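Projects > Student Reports > Visit Report

Search reports Enter keyword Go

Our Visit to the Undeck Open Day
Dec 20, 2024

I signed up for the Undeck open day mostly because it counted toward our robotics elective, and I went in expecting a row of big arms behind glass doing the same move over and over. I was so wrong! Undeck has a living room. A real one, with a sofa and curtains and a TV, and most of our afternoon was spent standing in it talking about garbage.

Some background first. Our class project (the one we named Mindarov back in March, don't ask) is about sorting household trash with a two-finger gripper. We've been working in the lab on blocks and small boxes, and we were getting pretty proud of ourselves. Then we tried a bread bag and everything fell apart. The fingers closed, the bag slid out, and our success rate went from 85 percent to something I'd like to leave out of this report. So when the sign-up sheet said "soft and crumpled objects," three of us put our names down right away.

The day started with a short talk about how they teach a robot to pick things up. The part I liked best was that you don't need the robot there for the teaching. A person holds a gripper by its handle and does the chore, and the camera on the tool records the whole thing from the gripper's point of view. Later on those recordings are used for training. The presenter said they aim for 300 recordings of a chore before they even look at results, which made our own pile of 30 look kind of sad.

After that came the tidying demonstration, and this was the bit I'd been waiting for. The chore was clearing small trash off a blue-covered table, wrappers and things like that, plus one of those foam mesh sleeves that fruit comes in.

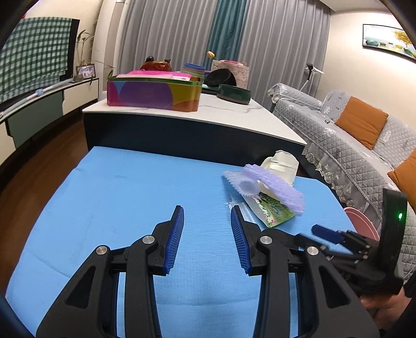
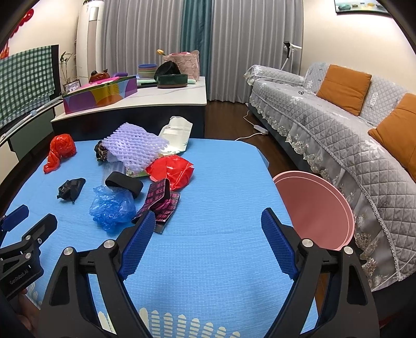 I spent a long time looking at the finger pads. They're blue with ridges, and ours are smooth, so I got pretty excited and wrote "RIDGES!!" across a whole page of my notebook. My theory was that a thin wrapper bunches up into the grooves a little and that helps it stay put. I still have to test that, but it's the cheapest idea I brought home (we can print a set of pads in the lab in an afternoon).

The other thing I kept thinking about was how much stuff overlaps in a real mess. With our blocks, you see one object, you grab one object. With a wrapper under a cup and a mesh sleeve over the cup, where do you even start? I'd go for whatever is on top, but then you need to know what's on top, and see-through plastic makes that a nightmare for our camera.

During the question time Flores asked whether it would be smarter to push everything into one heap and grab it in big handfuls, and said that picking up one wrapper at a time looked like a slow way to clean a table. The answer was that it depends on what's in there, and that you don't want a spoon or a phone going along with the trash. Fair enough, but I'd like to try the heap idea anyway, at least for bags.

We wrapped up with a quick look at Foddale, the program they use for labeling the recordings. You scrub through the video and mark where the fingers close and where they open again. It looked easy and also very, very boring. I labeled 2 clips myself and got the closing point wrong on one, where the bag was blocking my view of the finger.

Things I want us to do next term:

Print ridged pads and rerun the bread bag test with everything else kept the same.

Swap half of our blocks for real trash, clean stuff only please, and include at least one fruit sleeve.

Record some of the picks by hand. We already have a spare gripper, so all it needs is a handle and somewhere to mount the camera.

Try two people with two grippers on one bag, one holding and one pulling the smaller pieces out.

I also want to move our test table out of the lab for a week, maybe into the student lounge. The light in there is awful and the table wobbles, so it should be a good test.

Contact the project group | Copyright 2024 Mindarov student project | Back to top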